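Mettre fin au ronflement de l'écran : séparer les masses

Depuis janvier, un ronflement grave sortait des enceintes dès que l'ordinateur était relié à l'ampli. Fréquence fondamentale : 100 Hz, donc le secteur redressé, avec des harmoniques bien visibles au spectre. Niveau indépendant du potentiomètre de volume, ce qui élimine la source.

Premier essai : débrancher un à un les appareils. Le bruit disparaît quand le câble vidéo est retiré. L'ampli (un Caramus) et l'écran étaient raccordés à 2 prises de circuits différents, chacune avec sa terre. La boucle se refermait par le blindage du câble vidéo et celui du câble audio.

Deuxième essai : tout reprendre sur une seule multiprise Fesia à 6 positions. Gain mesuré en entrée d'ampli : plus de 8 dB. Audible, mais insuffisant à mon goût.

Troisième essai : un isolateur à transformateur Thampi sur la liaison audio. Le ronflement passe sous le souffle de l'ampli. Légère perte dans l'extrême grave, mesurable, sans conséquence avec des enceintes de bibliothèque.

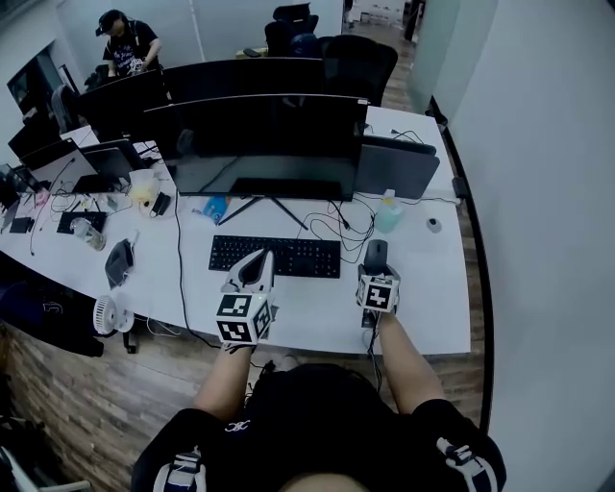
Le bureau, avec le clavier et l'écran sur son pied noir.

Reste le passage des câbles. Secteur d'un côté, signal de l'autre, croisements à angle droit quand il n'y a pas le choix. Ne jamais couper la terre d'un appareil pour supprimer une boucle.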